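Willex Publishes Open Good-Practice Guide for Robotic Picking Tests

Free document sets out shared rules for cell setup, object choice, safety checks and honest reporting

ARTHUR, 2022-10-01 – Willex today released the first full edition of the Noltach Guide, a free set of good-practice rules for anyone who tests robot arms on picking mixed objects out of a bin. The guide covers the whole working day of a test cell, from the morning safety check to the way failed picks are written down, and it is open for anyone to use, copy and adapt.

Bin picking is one of the most exciting areas in automation right now, and also one of the hardest to compare. One lab reports a success rate with six objects spread out flat. Another reports a rate with a full bin and lets the operator reach in and nudge things between tries. Both numbers may be perfectly fair, but a reader has no way to set them side by side. The Noltach Guide gives teams a common way to say what they did.

“We kept having the same happy argument,” said Dela Kpodo, who led the writing at Willex. “Somebody would come back from a visit and say, they're getting great numbers over there, and then we'd all ask what was in the bin, how it was put in, who was allowed to touch it. Half the time the answer was a shrug. I wanted a document that a new technician could pick up on the first morning and use by lunch!”

The guide runs to 145 pages and is divided into 18 chapters. Work on it started in December, and 9 teams tried out the draft rules in their own cells before the text was settled. Their comments led to the rewriting of three chapters, including the one on object sets, which grew a good deal in the process.

What the guide asks for

The chapter on cell setup deals with the plain physical things that often go unrecorded. Bins must be clamped or otherwise fixed before a run begins, and the fixing points noted in the log. The inside surface of the bin is to be recorded too, including scratches, stains, holes and dividers, as any of these can matter to a camera or to a fingertip. Bins do not have to be new or clean. They have to be written up as they are.

Cables get a section of their own. Teams are asked to move the arm slowly through its full working range before the first run of the day and watch the cable bundle the whole way, with special attention to loops near the wrist. If a loop can catch on the bin wall or the gripper, the run does not start.

The object chapter asks for variety that means something. A test set should mix shapes that roll with shapes that do not, and should include at least one item with an uneven surface, such as bristles. Everyday goods and toys are welcome. Each object gets a name, a photo and a weight in the log, and the starting layout is recorded before every run.
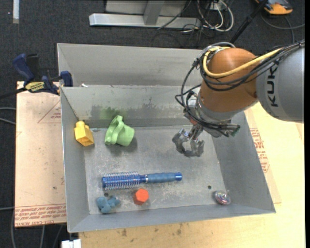 A KUKA arm with its gripper open over a metal bin holding a hairbrush, a plastic cup, blocks and small toys.

Safety rules are set out in everyday words, on sheets meant to be posted next to the cell. They say who may enter the work area and when, how the stop button is tested, and what the operator must say out loud before the arm is switched back on. The guide is meant to be used alongside the safety law and formal standards that apply where a cell is located, and it repeats in every safety section that those come first. It also asks each team to carry out its own risk assessment and to redo it when the gripper, the bin or the arm speed changes.

“People expect the safety part to be the dull part,” Kpodo said. “I loved writing it. You sit with an operator for a day and they tell you things you would never have thought of, like which side they lean in from when they're tired. That went straight into chapter four.”

Writing down the misses

The section that drew the most comments during the trial is the one on reporting. Under the guide, every attempt counts from the moment the arm begins its approach. A pick that slips is a miss. A pick that lifts two objects when one was asked for is logged under its own heading. If a person moves an object by hand in the middle of a run, the run is marked as assisted and is reported separately.

Teams are also asked to keep their misses, with the layout and the grip position, and to share them where they can. Several trial teams told Willex that the miss log had quickly become the most-read file in the building – one of them now goes through it together at the start of each week.

Zovura, which makes handling equipment for small warehouses, was among the teams that tried the draft. It has adopted the log sheets for its in-house testing and supplied the filled-in samples printed at the back of the guide.

How to get it and how to take part

The Noltach Guide can be downloaded free of charge from the Willex website, along with blank log sheets, the posters for the cell and a short checklist for visitors. No sign-up is needed. Printed copies are available to schools and training centers on request.

Willex will keep the text open for comments. Anyone may suggest a change using the form on the last page, and suggestions will be answered in writing whether or not they are taken up. A supplement on soft and bagged goods is being drafted, and teams with experience in that area are warmly invited to get in touch.

“Please argue with it,” said Kpodo. “Try it in your own cell, find the rule that doesn't work there, and send it back to us with a note. I'll be reading every one of them.”

About Willex

Willex is an automation testing and training company based in Arthur. It runs test cells for robotic handling and teaches courses for operators, technicians and engineers.

Press contact

Dela Kpodo, Noltach Guide, Willex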